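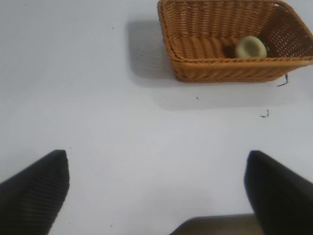

Kendby K2 Two-Finger Gripper

I've had the K2 bolted on since March, and I keep putting it back on after every other hand I try (sorry, Hamberg, yours is lovely but it's just too stiff for what I do). My go-to test is one small pale thing and one woven basket. Sounds easy! The wide opening helps a lot, and so do the black fingers, which I can pick out against a white table on the wrist view without fussing with exposure.

Lies Schouten runs the same job with the Norico and swears by it. I like the Norico fine for boxes, but on round stuff I want tips that come in at an angle and hold on to one side, like so.

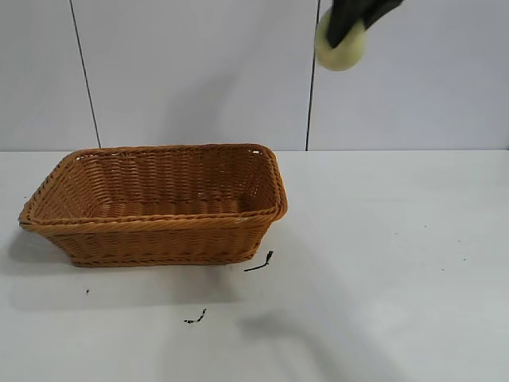 Specs and What's Included

Opens to 230 mm. You get the gripper, one pair of fingers, 8 mounting screws and the cable. The Yoshida controller is sold separately, and yes, you'll need it. Mine is set for 1,000 cycles between finger checks. Spare fingers ship in 13 days, so order a pair before you wear yours out. Questions about adapter plates go to Misaki Mizuno, she's much quicker than me!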